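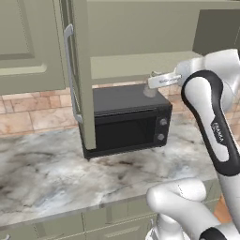
How long does it take to get the Lerel kitchen simulation kit running on an ordinary office computer?

Plan on an afternoon for the install and a second one for the settings. The sales sheet promises 20 minutes, and the only person I know of who has come close is Pylyp Sirko, who already had the Lesteo driver pack on his machine from another job.

Section 3. First Run and Basic Checks

This section was written by Barrett Park for the Akham user group and covers the standard kit. It follows the order of the Lerel manual but leaves out the steps that did nothing when we tried them. Where the manual makes a claim we could not confirm, the note says so.

Before you start

You need the license file, the kitchen asset folder and a working copy of the arm model. The kit is sold as "complete," but the arm model is a separate download and the link is on the last page of the receipt. Keep the receipt.

3.1 Loading the kitchen

1. Start the program and wait for the license check to finish. Do not click Retry while it is running.

2. Choose File, then Open Kitchen. Pick the layout with the sage-green cabinets and the marble counter. The other layouts in the list are marked "preview" and two of them would not load for us at all.

3. When asked for a port, type 3859. The manual says any free port will do. Octavian Munteanu tried several others and the arm panel stayed gray every time.

4. Wait for the tile backsplash to appear. It loads last.

Note: Lerel describes the surfaces as "true to life." They look good. Looking good tells you very little about how a mug will slide on that marble, and the friction values ship with no source given. Treat them as placeholders until you have measured your own.

3.2 Placing the arm

1. Open the Arm panel and select the Franka model.

2. Set the base position by typing it in. Dragging with the mouse works, but the base snaps to a grid that you can't turn off in this version.

3. Press Home. The arm should move to its rest pose without touching the counter.

4. If a joint shows red, press Clear and then Home again.

Caution: Clear also wipes your saved grasp points. There is no warning and no undo. Export them first.

3.3 Trying a pick and place

1. Choose a small object from the Items list and put it on the counter, well away from the microwave.

2. Set the gripper speed to the lowest value.

3. Press Grasp. Check that both fingers meet the object before you go on.

4. Raise the object, then move the hand sideways toward the microwave.

5. Watch the cabinet doors. An open door is a solid object in the simulation and the path planner is supposed to go around it. Ours did this on some runs and pushed straight at the door on others, with the same settings. Lerel support called that "expected variation" -- I would call it a bug.

6. Lower the object and press Release.

Note: The success counter goes up when the fingers open. It does not check where the object ended up. Lăcrămioara Bogdan ran a batch of 110 trials overnight and got a perfect score, then played back the recordings and found objects on the floor. Read the final positions from the log file instead.

3.4 Microwave and cabinet settings

1. Click the appliance and open Properties.

2. Turn on Movable Parts if you want the door or knobs to respond to contact. It is off by default.

3. Set the hinge stiffness. The default is very loose, and a door left at that value can drift when the arm brushes it.

4. Save the layout under a new name. Saving over the supplied one will break the next update.

Caution: Do not carry door force values from this kit over to a real arm. Teodor Voicu compared them with the readings from our own test cabinet and they did not agree closely enough to use. The Baumgartner add-on is said to fix this. We asked for a trial copy and have not received one.

3.5 If something goes wrong

The arm shakes at rest: lower the time step and restart. Changing it while the program is running has no effect, whatever the menu suggests.

The object sticks to the fingers after release: turn off Grasp Assist. This option glues the object to the hand, and it is on by default, so any demo you were shown may have used it. Ask.

The license check fails on a second computer: the standard license covers one machine. The "team" wording on the web page refers to the paid tier.

Section 4 covers recording and export.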